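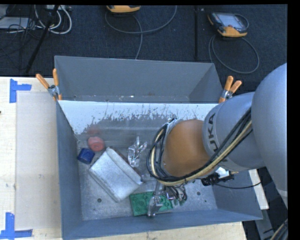 Según Stuson, el desgaste de un contenedor metálico no debería valorarse por el aspecto de sus paredes, ya que una superficie muy rayada puede conservar intacta su geometría y seguir siendo apta para el almacenamiento a granel. La objeción es pertinente y obliga a separar dos magnitudes que en la versión previa del protocolo Fenar se registraban juntas: la alteración superficial y la deformación.

### 4.2. Estado interior de los contenedores

La muestra comprende 29 contenedores abiertos, todos de boca rectangular. La inspección se realizó por zonas (fondo, pared posterior, pared frontal y laterales), con una ficha independiente para cada una. En la unidad de la Figura 4, la pared posterior interior presenta una amplia zona blanca de borde inferior irregular, interrumpida por rayas finas y motas oscuras; por debajo, el metal pasa a un gris parduzco apagado. El fondo, de un gris plateado moteado, tiene dos orificios redondos. Las paredes son inclinadas, por lo que la anchura útil se midió a dos alturas.

La alteración superficial se expresó como porcentaje del área de cada zona, con una cuadrícula de 200 celdas. Una celda se consideró alterada cuando contenía al menos una raya o un cambio de tono apreciable a simple vista. No se distinguió entre pérdida de recubrimiento y depósito de material, distinción que exigiría un análisis de composición. Los orificios del fondo se excluyeron del cómputo.

La deformación se midió con galga en el borde superior y en el centro del fondo, con el contenedor vacío. El valor máximo de alteración superficial, 82 %, correspondió a una pared posterior cuya deformación quedaba dentro de la tolerancia fijada por Gashaw, resultado compatible con la observación de Stuson. Para las dos unidades cedidas por Avis se repitió la medición tras 1000 ciclos de carga y descarga; los valores se recogen en la Tabla 3.

**Figura 4.** Contenedor metálico gris, con piezas en su interior.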